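Home | Textiles | Small Fixes | Storage | About

Using a woven throw as a jewellery display

Every few months someone claims you can hang your whole jewellery collection on a blanket and throw out the box. I doubt it. A throw over a chair back will hold a few light pieces you like looking at, and that's about the limit.

Start with the cloth. You want a firm, fine weave with no stretch. I tried a loose knit first and a brooch pin left a hole I could see from the door. Drape the throw over the chair back, pull it taut and tuck the extra behind the seat cushion. If the chair has a headrest pad, sit it on top of the throw — the weight stops most of the slipping.

A bold pattern is a gamble. Big cartoon-like figures on muted purple are cheerful enough, but small grey beads can get lost among all those arms and legs, while a white butterfly brooch holds its own.

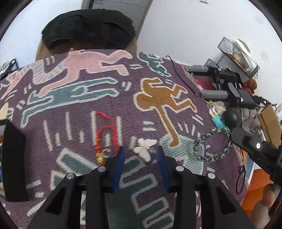 Pin brooches first. Push the pin between the threads, never through one, and bring it back out within 15 mm. Close the catch. Looped cords hang best from a small ring, and the ring needs its own pin or a couple of stitches. Leave a hand's width between pieces so nothing tangles.

Bracelets are where the advice online falls apart. "Just drape it" works until someone sits down. Tack a beaded one at both ends with matching thread, or keep it in a drawer.

I left mine up for 18 days. The brooch stayed put and the cord needed straightening twice. Take everything off before you wash the throw, and check the colour of the cloth under any metal while you're at it.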